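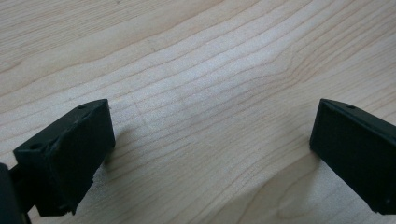 Progress report to the Pestunley Shared Workshop Fund
Second grant period, hand-held gripper build
14 August 2025

Dear Precious,

Thank you for being so patient with us over the date of this one. You asked for "a page or so, in ordinary words", and I have done my best, though you know by now that I do run on a bit (and Aníbal has already crossed out two paragraphs about glue).

When we last wrote to you, in February, we had one working gripper, a box of printed parts that didn't quite fit together and a great deal of hope. We now have a matched pair! They are plain black things and nobody would call them pretty, but you can pick them up, one in each hand, and get on with a job, and that was the whole of what we promised you for this period.

Fingers first, as they have eaten most of the evenings. We printed 36 of them on the old Nazarenko machine by the window, in one shape or another, and 27 went in the scrap bin. The early ones were too slim and bent when you squeezed. The next lot were strong enough but had such smooth faces that anything round simply slid out, and I spent a whole evening chasing a jam jar lid about like somebody playing tiddlywinks. The present ones are chunky blocks, a little rough on the surface, and we've left them as they came off the printer. We did try sanding, and it made the grip worse. The corners still chip if you knock them against something hard, so we would like to try a tougher plastic from Skeltik next time round, if the price hasn't gone up again.

The linkage is the part I'm proudest of. Aníbal redrew it from scratch over the spring, and both jaws now close at the same rate, where before the left one always got there first and shoved whatever it was sideways. He'll tell you it was a small change. It was 16 versions of a small change, and I have the drawings to prove it.
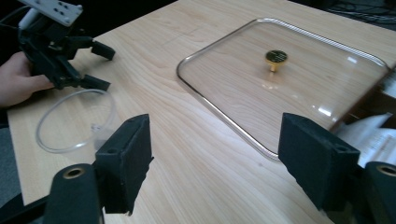

Can somebody with no experience pick these up and use them?
Most people get the hang of it within one evening, as long as they start on something forgiving and leave the glassware until later. Squeezing comes naturally enough. What takes practice is judging how far the fingertips are from the thing you want, and newcomers tend to close too early.

We held two open evenings at Vivholm for exactly that purpose and were really touched by the turnout. People came in from the bicycle repair bench and the pottery room, and one gentleman stayed until we had to put the lights out. Their remarks went straight onto the to-do list: the grip is too wide for smaller hands, the cables tug at your wrist, and the whole thing gets heavy after a while. All fair! I've moved the cable exit a little further back on paper, but we haven't printed that part yet and I don't want to claim it before it exists.

Practice has mostly been with kitchen bits and pieces, which are cheap, easy to replace and awkward in all the right ways. See-through things are the hardest for everyone, me included. You'd think a lid would be simple, having a knob on it, but a knob is only simple when you come at it squarely, and working with both hands at once you very rarely do. Little packets are fiddly in a different way,

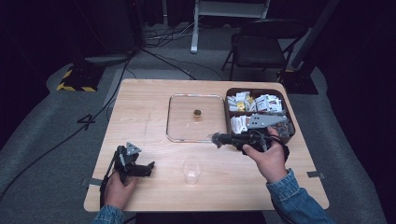 and there we have found it best to go in slowly from above and take whichever one comes, instead of setting your heart on a particular packet halfway down the heap. Aníbal disagrees with me on this and we have agreed to keep a tally.

On money, we have spent 369 pounds this period, mostly on plastic, bearings and cable, and we are still inside the grant. The receipts are in the envelope I left for you at the Vivholm desk. We didn't buy the second set of springs we had budgeted for, because the first set has held up, and with your agreement I'd like to put that towards the Skeltik plastic.

Two things are running late. The written build guide is perhaps half done; the drawings are in good order but the words to go with them are still mostly in my head. And the narrower grip for smaller hands hasn't been started. I'd hope to have both ready before the next report, with the guide coming first, as two other workshops have asked for a copy.

Do come and have a go yourself if you're passing on an open evening. The kettle is always on.

With warm thanks from us both,

Aníbal Urrego's long-suffering bench partner, and Aníbal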